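Cukix Brings Plush Table Covers to Its Home Range

Kennedy, Apr 2, 2018 - Cukix, the home textiles company, is adding a line of plush table covers for living rooms, craft rooms and children's rooms. The line is called Trunamholm and goes on sale in June. It comes in 4 colors, including pale pink.

Trunamholm covers are made for tables that get used for a bit of everything. The soft pile is gentle on book covers and keeps small items from sliding, and the fabric hangs over the front of the table. Faint wrinkles are normal in a plush fabric and can be smoothed by hand. 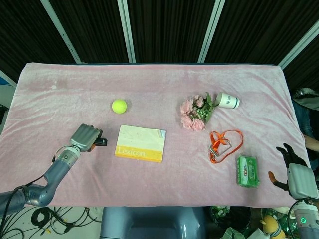 Can the cover be machine washed?

Wash it in cold water on a gentle cycle and hang it up to dry. Do not iron the pile side.

On a pale pink cover, a tennis ball, a book with a yellow-orange band and a bunch of artificial rose-like flowers all stand out clearly. Cukix chose muted colors for the line so that things left on the table are easy to find.

The covers are sewn at the Stuvetach workshop, which has worked with Cukix for 12 years. The first run is 700 pieces. They will be sold in the Cukix store in Kennedy and by mail order. Stores that want to carry the line can ask the Cukix sales office for fabric swatches and a price list.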